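Notebooks > Textile bench > Folding

Wed 26 November

Knits today, and I'm still grumpy about them. T-shirts I can do half asleep, but a sweater has opinions! The powder blue one is soft and a bit fuzzy, and the ribbed sleeves twist up into a rope the second you look away.
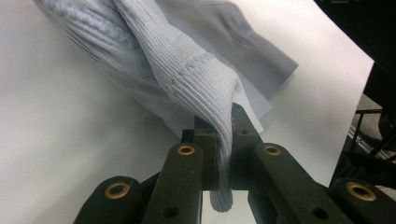 Malachy swears by sleeves first, body second. I went the other way for the first 16 folds (stubborn, I know) and then gave in and tried his. Much calmer. Siobhán wants us to try 30 more before we change the written steps, so that's tomorrow gone.

Other notes while I remember – the white board is staying, it's so much nicer than folding straight on the gray worktop. Smooth the bottom half with one hand, keep hold of the far end with the other, and don't tug. Ribbing stretches and then you're chasing it all afternoon. Evie, please put the lint roller back!
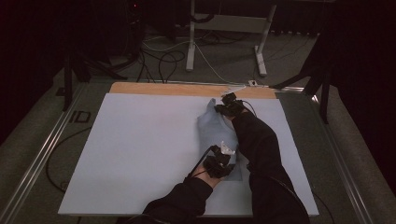
Light blue cloth on the white board, two hands on it.

Recent entries
- Towels, thirds or quarters
- Sock pairing, second try
- Shelf labels for the Costello bins
- Fitted sheets (sorry)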